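The landlord's quiet squeeze

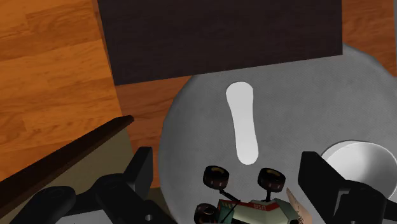 A round grey mat on a wooden board surface.

Tratholm wants its money early. The office landlord wrote to bondholders in September asking to swap 83 million of unsecured notes for new paper, secured on its Gillosmont buildings. Those who sign get paid first. Those who don't, wait at the back.

Hongmei Guo, who runs credit at Pavum, isn't signing. Not yet. "They've given us 30 pages and no rent roll," she says. Her fund holds 26 per cent of the old notes, enough to be a nuisance, maybe enough to block it.

The trouble is the small print. The orignal covenant lets Tratholm pledge what it likes so long as a simple majority agrees. Lawyers shrugged at that when rents were rising. Less shrugging now.

Judite Correia, advising the company, calls the offer fair. New coupon, longer date, real bricks behind it. Smaller holders grumble that the minimum ticket of 1000 notes shuts them out completly. She says that can be looked at.

Meanwhile Qian, the biggest tenant, has a break clause coming. Shaohua Song, its finance chief, wouldn't say if they'll use it. Votes close at noon, day still to be fixed.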